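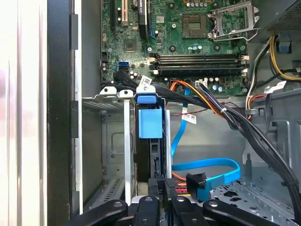
Figure 1. Motherboard in an open desktop computer case, viewed from above.

Matching Bank Statement Lines to Supplier Invoices in Levura
Final project report
Business Information Systems
Submitted 9/15/20

Summary

Hashmi is a small wholesale firm in Vivville that sells kitchen and cleaning goods to restaurants. It keeps its books in Levura, an accounting program that runs in a web browser. Until this project, the office matched bank payments to supplier invoices by hand. We wrote a small tool called Votari that reads a bank statement export, compares it with the list of open invoices, and writes an import file that Levura can read. The office reviews the result before anything is posted. This report covers how the tool works, how we tested it, and what is left to do.

Background

At the end of each month the office downloads a statement from the bank as a CSV file. Every line has a date, an amount, a short description, and a reference field. Levura can import this file directly and will suggest an invoice when the amount and the reference are both exact. Most of Hashmi's payments do not meet that rule. Suppliers send invoices with long numbers, the bank cuts the reference field short, and the person making the payment sometimes types only the last few digits. The amounts are usually right.

As a result, Levura left most lines unmatched. Someone then had to open each one, search for the supplier, and pick the invoice from a list. The office told us that the work was simple but slow, and that mistakes were found late, usually when a supplier sent a reminder for an invoice already paid.

We were asked to leave customer receipts out of the project. Those come in through a card terminal and are handled in another part of Levura.

Requirements

We met with the office in June and agreed on the following points.

The tool must run on the office computer without an internet connection.
It must never post anything to Levura by itself.
It must accept the bank's CSV file with no editing beforehand.
Every match must show why it was made.
Lines with no match must be kept in the output, in the original order.

The last point was added after we showed an early draft that put the unmatched lines in a separate file. The office checks the output against a printed statement, and a changed order made this hard.

How the tool works

Votari is written in Python and uses only the standard library. The user starts it from a shortcut, picks two files, and gets one folder with the results. The first file is the bank statement. The second is the open invoice report from Levura, saved as CSV from the Reports menu.

Cleaning comes first. The tool removes extra spaces, changes all text to capital letters, and turns amounts into whole cents. Working in cents avoids rounding errors when amounts are added together. Dates in the bank file are written with the month first, while the Levura report puts the year first, so both are converted to a single form.

Matching is done in three passes. The first pass looks for an exact amount and an exact reference. The second pass looks for an exact amount and a reference that forms the end of an invoice number, with the supplier name found somewhere in the description. The third pass handles payments that cover several invoices from one supplier. It adds up open invoices from that supplier and checks whether any combination gives the payment amount.

The third pass was the hardest to write. A supplier with many open invoices has a very large number of combinations, and our first version stopped responding on one of them. We now limit the search to invoices due within 3 days of each other, which fits the way Hashmi pays. If more than one combination gives the right amount, the tool makes no match and writes AMBIGUOUS in the reason column.

An invoice that has been matched in one pass is taken off the list for the next. Without this, two equal payments to the same supplier could both be tied to the same invoice.

The import file

Levura has its own rules for import files. The column names must be spelled as in the template, the amount must have a period as the decimal mark, and there can be no currency sign. A file may not have more than 1,000 lines. We learned of this limit when a test import was rejected with a message that only said the file was not valid. The limit is given in a note under the template, which we had not read.

Votari now splits the output when needed and numbers the parts. The parts should be imported in order. If part 2 is imported first, Levura accepts it, but the running balance shown on the screen is wrong until the other part is in.

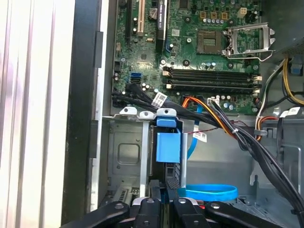
Figure 2. PCI slot, coin-cell battery and PCI Express slot on the motherboard.

Testing

We tested in two stages. For the first stage we made up small files by hand, with a known answer for every line. These included payments with an empty reference, a refund with a negative amount, two payments on the same day for the same amount, and a supplier name with an apostrophe. The apostrophe caused an error in the cleaning step, which we fixed.

For the second stage the office gave us past statements with 1,856 payment lines, along with the matches that had been made by hand. Account numbers were removed before we received the files. We ran Votari on these lines and compared its matches with the ones in Levura.

Most lines were matched in the second pass, as we had expected. Where Votari and the office disagreed, we listed the lines and went through them together. Some were errors in our supplier name check. One supplier had changed its trading name, so the name on the bank line and the name in Levura had no words in common. Other differences were hand matches that had been tied to the wrong invoice from the right supplier. The office corrected those in Levura.

To deal with changed names we added a plain text file where the user can list other names for a supplier. Each line has the name in Levura, an equals sign, and the name used by the bank. The tool reads this file every time it starts.

Problems during the project

The main delay came from the open invoice report. Levura leaves out invoices marked as on hold, and for a while we thought our matching was missing payments that had no invoice in the list at all. The report has a check box to include held invoices. It must be checked each time, as the setting is not saved. We put this at the top of the user guide.

We also changed the format of the reason column late in the project. At first it held a code for the pass that made the match. The office did not want to look up codes, so it now holds a short sentence such as "Amount and end of reference agree." This made the file wider but easier to read on screen.

We should have asked for real statements earlier. Our hand-made files were too tidy - the real ones had line breaks inside descriptions and a totals row at the bottom, and both had to be handled after we thought the reading step was finished.

Limits

Votari does not handle partial payments. If Hashmi pays half of an invoice, the line is left unmatched and has to be entered by hand. Payments in a foreign currency are also left alone, since the bank fee is taken from the same line and the amount never agrees with the invoice.

The tool depends on the column order in the bank file. If the bank changes its export, the reading step must be updated. There is a check at the start that compares the header row with the expected one and stops with a message if they differ.

Further work

Partial payments should be added first. The open invoice report already has a column for the remaining balance, so the data is there. A second step would be a screen where the user can accept or reject each match before the import file is written. At present this is done in a spreadsheet, by clearing the invoice number on any line that looks wrong.

The source code, the user guide, and the hand-made test files were handed over to the office on a USB drive. The past statements were deleted from our computers after testing.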